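Category: Student Projects / Robotics
Reading time: 2 min

Shape Sorting With a Small Arm, Project Report
Thu 3 February

We built our sorting cell in the shared workshop in Milport. The task is to put foam blocks into a green board with holes.

The yellow block in the gripper, with the green board in the tray:
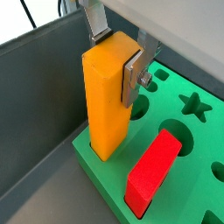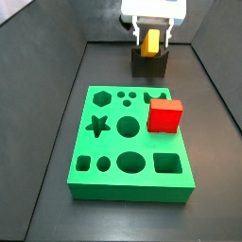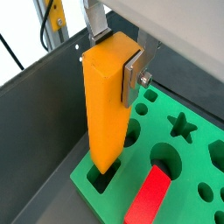
The first finger pads, which we made in November, were too smooth and the block turned during the lift. We changed to softer rubber and made the closing speed lower. After this change we ran 24 trials, and in four of them the block stopped on the border of the hole. For the next version we want to correct the angle before the arm goes down.

We use cookies to improve this site. Accept | Settings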